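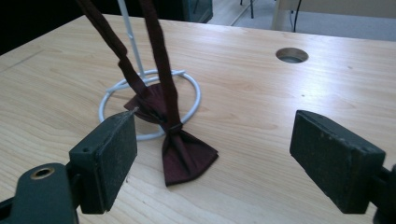 Trindura Accessories – Display and Storage Equipment

Hemmin ring-base stand

The Hemmin is a white metal stand for bow ties and other light neckwear. It consists of one upright rod and a circular wire base. The base lies flat on a table or shelf, and short spokes join the ring to the foot of the rod.

Neckwear is hung by the band, with one strand on each side of the rod. At full drop the bow of a pre-tied model reaches the base and may rest on the ring. Shorten the band at the slider if the bow should hang clear.

Specification
Finish: white
Upright: single thin rod
Base: open wire ring, 14 cm across
Base weight: none added
Use: indoor, level surfaces
Carton quantity: 30

Hanging and removal
Set the slider before hanging. Place the stand on the table first, then lower the neckband over the top and let the strands fall without tension. Twists in the band do not affect the stand but will show on satin-type fabrics after long storage.
To remove, lift the band straight up until the bow is above the ring. A wing can catch on the wire when the tie is pulled sideways – hold the base with the other hand if the fabric is heavy.

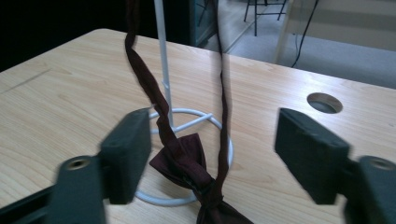

Hemmin stand with dark maroon bow tie, neckband on both sides of the rod.

Bow ties
The Jasta pre-tied bow tie is stocked in burgundy and black. It has a satin face and an adjustable neckband. The bow is gathered at a central knot and does not need retying. Steam the wings from the reverse side only. Stands and ties are sold separately.

Ordering
Stands ship from Wusstead in full cartons. Orders of 100 stands or more are packed on one pallet. For quantities above 1,000, allow an additional production run, scheduled each April.
Single stands are available from the Wusstead counter, closed Monday.

Stand enquiries: Saeed Mazandarani
Neckwear and fabric samples: Jamshid Esfahani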